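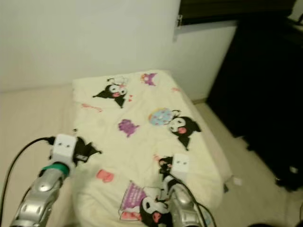 Greltex Community Relations Office | News

FOR RELEASE 14/08/2019

Greltex opens its spare blanket shelf to Clirlow families for a second season

CLIRLOW -- The people in our Community Relations office are very happy to share that the Greltex blanket shelf is open again, and that this season it comes with a good deal more color than the plain blues and grays we started out with in April. Families staying at the Berisha guest rooms while a child is getting care nearby can now ask for a bed made up with a character blanket, at no cost, for as long as they are with us.

The first season taught us a lot. We gave out 361 blankets between April and the end of the school year, and when we asked parents what they would change, the answer that kept coming back was that their kids wanted something fun to look at from the pillow. So we went shopping! One of the new arrivals is a cream-colored blanket with black-hooded Kuromi-style characters on it, plus a donut with light blue frosting and sprinkles, and it has already been spoken for by more than one young guest.

"I must have folded and refolded that one a dozen times, just to decide which side looked nicest on top," said Kendra Lavoie, who runs the shelf. "My own daughter is 11 and she tried to talk me into bringing it home. I told her she could come and help make the beds instead, and she did."
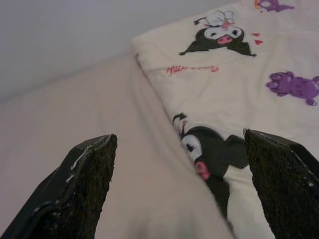
Character print on one of the new cream blankets. Photo: Greltex

There are seven guest rooms at Berisha, and four of them will have character blankets to begin with. The rest will follow as donations come in -- new or gently used, twin size or larger, and please wash them in an unscented soap before you bring them over. Drop-off is at the side entrance of the Vorna Building, where Ravinder Fortin will be glad to take them off your hands (and very likely keep you talking for a while).

"A made bed is such a welcome thing after a long drive," said Francine Pelletier, guest room coordinator at Berisha. "Parents come in tired, they put down their bags, and the child goes straight over to see what is on the blanket."

Families who would like to request a particular blanket can mention it when they book. Questions about donations may be sent to Kendra Lavoie through the Greltex front desk.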